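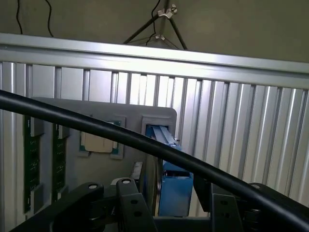

Memory modules and a processor in its socket on a gray plate

Desktop computer teardown is the taking apart of a desktop computer into parts that can be reused, sold or recycled. It is done by repair shops, refurbishers and recycling plants. The term also covers partial work, in which only the memory, processor and drives are removed and the case is scrapped with the board inside.

Work usually starts with the tower on its side and the side panel off. Cables are unplugged first. Memory modules are released by the latches at the ends of their slots, and the processor is freed by raising the lever beside the socket. 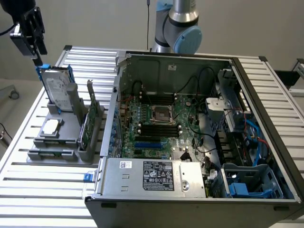
Drives come out next. Older office towers often hold them in plastic carriers that slide out without tools - a feature meant for service staff that also saves time in teardown. The power supply is normally left closed, as its capacitors can hold a charge.

Sorting

Parts are placed in trays by type. In her handbook for the Grukdale workshop, Marijke Bakker lists 68 part categories, of which 6 cover memory alone. The workshop handles some 3000 towers a year. Alper Taşdemir later proposed a shorter list for small shops.

Loose processors are kept in trays with covers, and memory modules in antistatic sleeves.

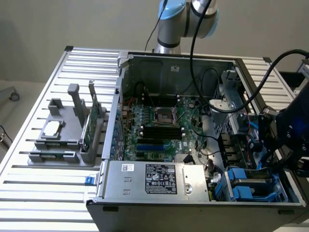 This page was last changed on 2019-05-20.

Reuse

Tested power supplies and drive carriers are sold as spares. Motherboards with no processor fitted are harder to sell, and many go to metal recovery.

See also: Drive carrier, Memory module, Power supply unit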